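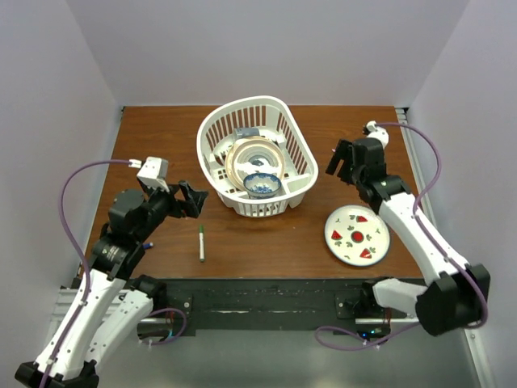 Darach, October 27, 2024

3 min read

I promised a few of you the story of the dish table, so put the kettle on, because I was never any good at telling things short.

We had been having a lovely run. Both arms were taking plates out of the basket and setting them down on the wood, the watermelon plate included (my favorite, I bought it myself), and I had got to the stage of humming while I watched. Then on try 178 the right arm closed on the rim of a plate, lifted it a hand's width, and simply stopped. No beep, no message – the fingers opened all by themselves and down it went. Five pieces, one of them under my shoe.

My first guess was the gripper, and I lost most of an evening to that. Vlasta Hájek came by the next morning, listened to me very patiently, and asked if I had looked at the cable. I had not looked at the cable! When the elbow bends far enough, the loop pulls tight, and the plug at the wrist lets go for a blink. The arm lost its signal, our software started it up again, and starting up begins with opening the fingers. I wrote that part myself, back in December, and I remember being pleased with it.

So now a lost signal means hold still and keep holding, and the loop has more slack in it. I also stay well back while anything is in the air, which I should have been doing all along.

We've done 11 careful runs since and had two more stops, both with the plate still in the grip. I'd like to know why there were two. Vlasta suspects the plug itself is worn, and a new one is on order from Halász.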